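Section 4. Checking the pick routine in simulation

Complete this section before powering the real arm on the shared bench. It assumes that the Skikholm arm model has been imported and that the joint limits from Section 3 have been entered. Allow a full evening for a first run.

4.1 Loading the room

1. Start the simulator and open the kitchen room file. Load the room before the arm. If the arm is loaded first, its base is placed at floor height and has to be moved by hand.

2. Set the table as a fixed body. A table left as a free body will creep under the reaction load of the arm.

3. Place the arm on the tabletop and lock the base. Check for overlap between the base and the surface. Any overlap will push the arm upward on the first time step.

4. Add the small stand and the orange test piece. Do not scale the test piece to suit the gripper. Correct the finger spacing instead.

NOTE: The room comes with wall, floor and cabinet meshes. These may be left on during pick tests. Turn off collision for the cabinets if the step time becomes too long.

4.2 Closing on the test piece

1. Move the arm to the hover pose with the fingers pointing down.

2. Lower the gripper until the fingers are on either side of the orange piece. Pause the simulation and orbit the view to check the clearance above the stand.

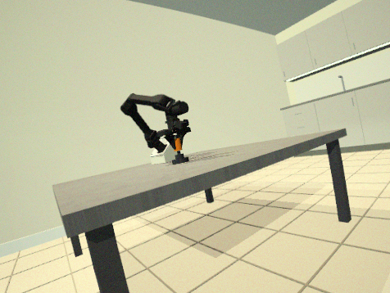
3. Set the grip force limit to 6 N and close the fingers. Haziq Chong's earlier notes for this build give a higher value; those were written for the old finger pads and should be ignored.

4. Hold for 400 time steps. Read the contact log and confirm that both fingers report contact throughout.

5. Raise the arm at the slowest speed setting. If the piece rotates between the fingers, return to step 1 and lower the grip point slightly.

CAUTION: Do not copy the simulated grip force to the real controller. The real gearbox has friction that the model leaves out. Use the bench procedure in Section 6.

4.3 Saving the run

1. Export the joint log as plain text. A complete run gives 2,334 lines – a shorter file means that logging was stopped early.

2. Name the file with your initials and the run number, then copy it to the Meltow folder on the workshop drive.

3. Ask a second member to replay the log before the arm is booked for bench use. Fumiko Nagano and Boris Radonjić can both sign off replays.

If the replay stops with error 747, the joint order in the log does not match the model. Re-export with the default order selected and replay the new file from the first line.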